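### 3.2 Learning to fold by wearing the gripper

Our second-year robotics class at Clindstead began the cloth unit in March, and it quickly became the part of the course that students stayed late for. The class was split into 5 teams of two to four students. Each team had to teach the Radu arm pair to fold a small cloth in half, using only demonstrations the team had recorded itself. Rigid blocks had gone well the term before, but cloth is a wonderful troublemaker: it sags, it creases, and it never starts in the same shape twice!

Every team recorded 20 demonstrations before training anything. We asked the students to write down their folding plan first, then try it, then rewrite it, and the rewrites were a joy to read. Team Finach (Gbeho and Sulemana) started with a plan of two lines and ended with a full page, most of it on where to pinch and how much slack to leave. Semwal's team argued for a whole session over whether the lift should come before the pull, and in the end recorded both versions so they could compare them. Those paired recordings are used again in Section 4.

Keeping the two hands in step was the skill students most wanted to talk about in their logbooks. Beginners tended to let one hand lead, and the trained arms copied that habit faithfully, tugging the cloth sideways. Toma suggested a practice drill in which the wearer takes opposite ends of the cloth, raises it just clear of the table and holds a soft fold in the middle, as in Figure 2, before moving on to the fold itself. The white rods on top of the two finger units give the wearer an easy cue for comparing the angles of the hands, and several teams picked up the habit of glancing at them. Figueroa added the drill to the Zornham course notes in April 2025, and we would happily teach it again from the first session.
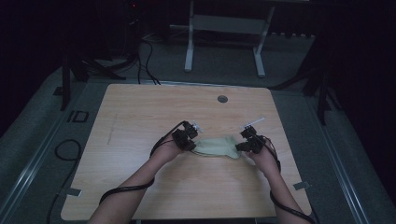
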